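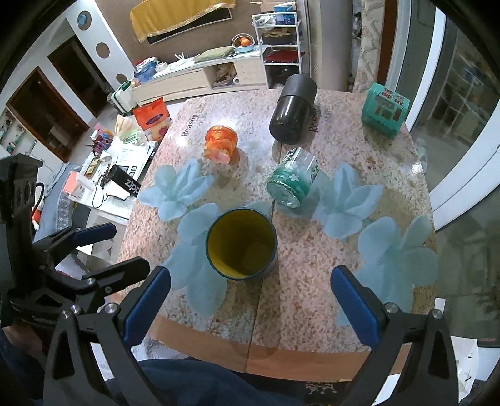
Busy tables or bare ones for cup pickups?

Oluwatosin_O
Hi all! I've been collecting pick-and-place episodes with the hand-held grippers, one in each hand, and I'm up to 403 (my wrists know it). I've stopped clearing the table between takes, so the cup shares it with a glass, a jar, a black bottle and whatever else ended up there. The flowery cover stays on too. Does anybody else leave the clutter in, or am I making trouble for the training run?

clomach_fan
Leave it in! My first set was all bare desk, and the policy fell apart in my sister's kitchen. I'd move the cup a good way between takes, though – mine always drifted back to the same spot.

Haiyan Tang
I'm going to disagree a little, with love. With only 403 episodes I'd keep the first half simple and get the grasp solid. Our Wemberg set had 468, and the 13 I threw out all had a glass right behind the target.

Oluwatosin_O
Oh, that's useful, mine is right behind the cup too. Did you drop them for bad tracking or bad grasps?

Haiyan Tang
Grasps. I kept bumping the glass on the way out, so that one's on me and my elbows.

clomach_fan
Then I'd keep those and tag them, but we've had this argument before :)

Oluwatosin_O
I'll slide the glass over and record more on Sunday.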